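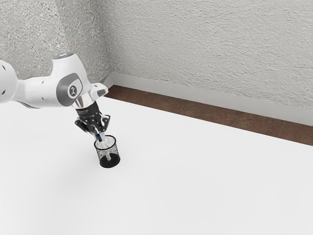
Grotow Neuropathy Registry Opens Second Enrollment Period

SELTTON — June 24, 2024 — The Grotow Neuropathy Registry will begin enrolling new participants in August, the registry office announced today. Adults with a confirmed diagnosis of inherited neuropathy may join through any of the 22 participating clinics. A referral from a neurologist is required, but participants do not need to be regular patients of the clinic where they enroll.

The first enrollment period closed last year with 889 participants. Most were seen once for a baseline visit and again 12 months later. Both visits include a nerve examination, a timed walk, a grip strength test and a questionnaire on daily activities. The same schedule will apply to the new group.

"We had good information on walking and balance from the first group, and much less on the hands," said Lorraine McAlister, director of the registry. "Patients told us that buttons, keys and jar lids were taking up a lot of their day. We want to measure that properly this time."

Hand Function Assessment Added

The main change to the protocol is a hand function assessment developed at the Whitelaw Clinic in Seltton. Participants sit at a table and pick up, turn and put down a set of household items, first with the dominant hand and then with the other. The assessment was tried with 58 registry participants last winter. Two items were dropped after the trial and the rest period between hands was made longer. 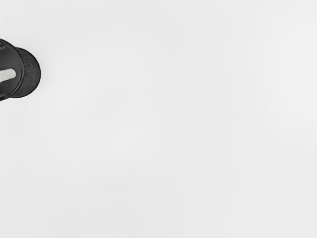 Clinics will receive the assessment manual and scoring sheets in July, along with a short guide to setting up the room. Examiners are asked to seat the participant before anything is put out and to bring the items to the table one at a time. Many participants have reduced feeling in the fingertips and rely on sight to guide the hand, so contrast matters — a single dark object on a broad off-white surface is easy to find by eye. Patterned tablecloths and glass tabletops should be avoided. Scores are recorded on paper and entered by the clinic within five working days.

Training and Funding

Examiner training will be held at the Prarkar Center in Seltton over two days in August. Each clinic may send two examiners, and travel costs will be paid by the registry. Clinics that cannot attend may ask for a remote session, though examiners trained remotely must submit one practice assessment for review before seeing participants.

The second enrollment period is funded for three years. Participants from the first group will be invited to return for the hand function assessment, and almost 63 percent have already said they plan to do so.

About the Registry

The Grotow Neuropathy Registry collects long-term clinical information on adults with inherited neuropathy. Researchers may apply for access to de-identified data twice a year. Clinics and patients with questions about enrollment should contact the registry office in Seltton.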